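Search the guide Go

Urnex Robotics Club
Plilar Arm Set-Up Guide

Section 4. Table, cameras and objects

Read Section 3 first. If the arm is not bolted to its base plate yet, go back and bolt it. Several people have tried this section with the arm held down by a clamp and optimism, and the clamp did most of the work.

This section takes you from a bare table to one that is ready for the tabletop task in the Acheampong Cup. It assumes you have the club's standard Plilar kit, a laptop that somebody remembered to charge, and a free evening. Veterans will say it takes ten minutes. Veterans also leave the hex keys in the wrong drawer.

4.1 Before you start

You need:

- the Plilar arm, bolted down, power off
- the arm power supply (24 V, the heavy one with green tape on the plug)
- the side camera and its bracket
- the overhead camera, already on its boom
- 2 USB cables that came from the cable box and were tested when they went back in it
- the object crate
- painter's tape, a tape measure, a pencil

CAUTION: The laptop supply and the arm supply have the same shape of plug. Read the label. The smell of a cooked controller board stays in a room for longer than you would think, and so does the story.

NOTE: If the crate is missing, look under the bench by the window, then in the lounge. Mugs belonging to the crate have a way of ending up with coffee in them. Wash them before you put them back on the table.

4.2 Marking out the table

1. Clear the table. Snacks count as clutter.

2. Wipe it down with a dry cloth. The glossy tables show every fingerprint to the side camera.

3. Measure 24 inches out from the front of the base plate and put a strip of painter's tape there. This is the far limit of the pick area. The arm can reach past it, in the sense that you can reach the top shelf by standing on a chair with wheels.

4. Run two more strips back toward the base plate, one on each side, so you end up with a box.

5. Pencil a small cross at the middle of the box. Press lightly. The table is on loan and will be going back to people who like it.

6. Take the front strip up again before you record anything. The pencil cross stays.

NOTE: Step 6 gets skipped more than any other step in this guide. A season ago the whole training set had blue tape in it, and the arm learned to be very confident about blue tape.

4.3 Overhead camera

The overhead camera is simple. It looks down, it sees the table, and it rarely causes an argument.

1. Swing the boom over the pencil cross and tighten the knob. Tighten it again.

2. Plug the cable into the left port on the laptop. The right port works too, but the software will then name the cameras the other way around and you will spend the evening calibrating the wrong one.

3. Open the Plilar viewer and choose "Top". All four corners of the pick area should be in view. If you can see your own hair, step back.

4. Lock the exposure. On "auto" the picture pumps bright and dark every time a cloud passes, and Gilomska has no shortage of clouds.

4.4 Side camera

The side camera sits low, close to the table, and looks across it. It sees what the overhead camera can't: how tall things are, whether the gripper is at the right height, and who left their bag on the far bench.

1. Fix the bracket to the table edge. The lens should end up a little above the tabletop.

2. Slide the camera into the bracket until it clicks. If there is no click, it is in upside down. There is no shame in this, though the viewer will show you the floor lights of a room with no floor lights.

3. Route the cable down the table leg. Use the fabric ties. Zip ties are for people who never change their minds.

4. Choose "Side" in the viewer and tilt the camera until the tabletop fills the lower part of the view.

5. Don't try to crop out the room. You will see ceiling, windows and other teams' tables, and the software is supposed to cope. At the competition hall you will see far worse.

6. Run the calibration board routine in Section 3.6. When the error figure goes green, stop. Chasing a smaller number is a hobby, and you can do it at home.

CAUTION: Never move the side camera after calibration, not even to "just straighten it". If you bump it, own up and run the routine again. A bumped camera that stays a secret will cost the team a week.

4.5 Powering the arm

1. Check that the stop button is pressed in. Check that you can reach it without leaning over the table.

2. Plug in the arm supply. Turn the stop button clockwise to release it.

3. The arm will twitch once. It does this to everybody.

4. Send it to the "Home" pose from the laptop. One person drives, one person keeps a hand by the button, and everybody else finds something to do with their hands that is outside the taped box.

CAUTION: Long hair tied back, sleeves up, lanyards off. The arm is slow in teaching mode and has no interest in you, but it has no interest in stopping either.

4.6 Choosing and placing objects

The Cup rules give you a target object and some distractors. The target is the thing you are asked to pick. The distractors are there to ruin your day. Practice with both from the start, or you will have a robot that is brilliant in an otherwise empty world.

1. Pick one large item from the crate. Mugs are good. A plain mug with no print on it is harder for the vision side than one with a slogan, so save the slogans for the first session.

2. Pick two or three smaller items. Try to get at least two in similar colors. Yellow next to yellow-green is a mean choice and we recommend it.

3. Lay out the easy version: everything spread apart, nothing in front of anything else. Record a few runs and check that both cameras are saving.

4. Now lay out the hard version. Put the large item close to the side camera so that it hides part of whatever is behind it. Leave a bit of each smaller item showing. 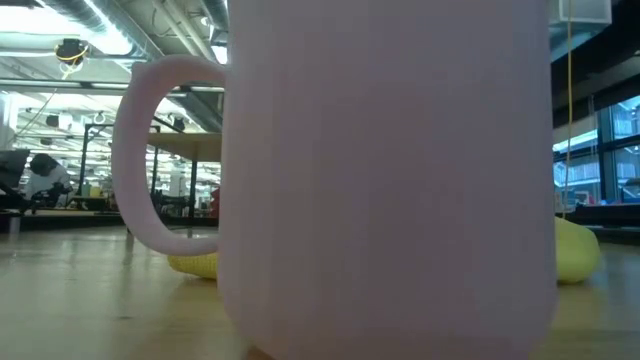
Fig. 4-3. Side view, hard layout. Mug up close, yellow items partly hidden behind it.

5. Compare your own side view with Fig. 4-3. It is fine for the rim and the base of the mug to be out of view. The bumpy, corn-like item should still have an end poking out on the handle side, and the rounded yellow-green one should show on the other side. If either has vanished, nudge it sideways. If both are in plain sight, you are being too kind.

6. Switch to "Top" and make sure every item is inside the pick area. The side view is a poor judge of distance and will tell you with a straight face that a mug is bigger than a person.

7. Press "Save layout" and give it a name that somebody else could understand. The shared folder has enough layouts called "test", "test new" and "test new REAL".

NOTE: The handle is a trap. The detector likes to treat whatever it can see through the loop as part of the mug, which on a busy club night may include half of another team. If the green outline in the viewer wanders off through the handle, turn down "Fill gaps" one notch and look again.

NOTE: Turn the mug between runs. If the handle points the same way every time, the arm will learn that mugs have a left side only.

4.7 Recording runs

1. Start with the arm at "Home" and your hands off the table.

2. Press "Record", wait for the beep, and drive the arm with the teaching handle. Go slowly. The robot copies your hesitation along with everything else, so if you dither over the mug, it will dither over the mug forever.

3. Pick up the target, put it down on the pencil cross, and return to "Home".

4. Press "Keep" or "Discard". Discard freely. A run where you knocked something over and said a word is a discard, even if the recovery was beautiful.

5. Rearrange and repeat. A full set for the Cup is 54 runs, split between easy and hard layouts however your team likes. Almost 24 of them in one sitting is the most any of us has managed before the driving got sloppy.

6. Swap drivers when the current one starts talking to the arm.

4.8 If something looks wrong

Both views show the same picture. One cable has come loose and the viewer is covering for it. Reseat both.

The mug flickers in and out of the detection list. The exposure is back on "auto". See 4.3, step 4.

The arm reaches confidently for a spot with nothing in it. Somebody moved the side camera. See the caution in 4.4, and look around for a person avoiding eye contact.

The arm picks the fruit when told to pick the corn. You probably labeled them that way. Open the layout file and check before you blame the network.

The arm won't leave "Home". The stop button is still in. Turn it clockwise. We have called the supplier about this fault and would prefer not to do it again.

4.9 Shutting down

1. Send the arm to "Rest". Wait for it to get there.

2. Press the stop button, then unplug the arm supply.

3. Leave the cameras where they are and hang the DO NOT TOUCH sign on the bracket.

4. Put the objects back in the crate, mugs included.

5. Copy the runs to the club drive and write the folder name in the log book. The book has been quiet since May, and the folders have not been.

Continue to Section 5, Training and Test Runs.

Last revised 13/07/2024

Contact the Urnex Robotics Club, Gilomska | Copyright Urnex Robotics Club | Back to top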